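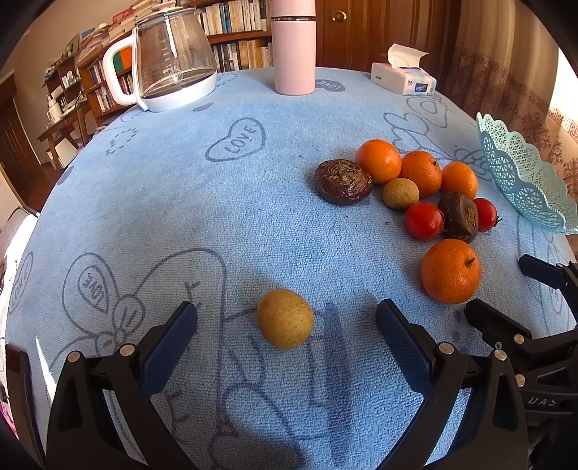 Saturday, December 6, 2025

OK quick one, I have bread in the oven and 8 minutes on the timer, so no editing.

Fruit day. Every other week I get the mixed box from Sillska and every other week I tip the whole thing out on the big table before anything goes in the fridge. If I don't, stuff vanishes into the crisper and I find it at New Year's. So, table. Blue cloth stays on, the plush one with the grey line drawings, yes it picks up crumbs, yes I know. Malou Fogh already emailed me about putting food on a plush cloth. Malou, it washes fine. Cold, short cycle, hang it over a door. Done it all fall.

Four oranges this time. Mixed sizes, which I like. The big dimply one is for juice, thick skin usually means a pain to slice but lots of zest. Smooth ones get eaten standing up at the counter. The small pale one goes in my coat pocket tomorrow and I will forget it there until Tuesday.

Two cherry tomatoes. Two! In December! I didn't order them. I think they're the end of somebody's tray. Halved, salt, on toast, gone by lunch.

Then the little yellow-brown fruits. I don't know what they are. The slip in the box just says "small fruit, mixed" which, thanks. Karlijn Verbruggen thinks some kind of tiny pear, Ehab Morsy says loquat but he says loquat about everything, and anyway isn't that a spring thing? I'm going to cut one open tonight and see. If you know, comment. If you're guessing, also comment.

And the corms. OK so these are not food, do not write in. They're from the garden bag, dark brown, one with the shredded papery stuff still on top. I think they're gladiolus, might be the crocosmia, the label got rained on in September and now it's just a white stick. They were supposed to be cleaned and put away weeks ago and they have been in the hall closet in a paper sack the entire time. Since the table was clear I figured I'd do both jobs at once, which is how they ended up in with the tomatoes. Bad idea probably. Keep bulbs and corms away from food, everyone says so, and some of them really can make you sick. I'm moving them as soon as I post this and the tomatoes get a proper wash.

What I do with corms, for the two of you who asked:

Brush off the dirt, dry, old toothbrush. No water.
Twist off last year's shriveled one underneath if it comes easy. If it doesn't, leave it another week.
Loose papery bits can go, but leave a layer on. I used to peel them down bare like onions and they dried out by February.
Anything soft goes in the trash, not the compost.
Paper bag, write on the BAG this time, cool closet, not the one with the water heater.

That's it. I've seen people dust them with stuff, I never have. Leif Ingvarsson does, and his glads are taller than mine, so do what you want with that.

Timer. Hang on.

Back. Bread's fine, bit dark on one side, my oven does that.

Oranges: where to keep them, because I go back and forth. Bowl on the counter looks nice and they go leathery in a week. Fridge drawer they last way longer but then I don't eat them, out of sight. Currently doing half and half. I bought a Zindmont wire bowl for this in the fall sale and it's OK, lets the air in, but the feet scratch so it lives on a dish towel.

Peel I save. Strips in a jar in the freezer, no white part if I'm being good. It goes in tea, in the rice pudding, and last winter in a marmalade I made off a card from my aunt that just said "sugar, 300, or to taste." 300 what. I guessed grams and it was runny but we ate it on everythng.

Still to do today: wash tomatoes, corms to the closet, shake the cloth out off the back step, figure out dinner. There's half a cabbage I'm not looking at.

Oh and the Sillska people moved the pick up to the other side of the parking lot, by the bottle return. I stood in the wrong place for ages last time with a group of equally confused people holding tote bags. Go around the side.

Next box is the one right before Christmas and I've asked for extra oranges adn no turnips. We'll see.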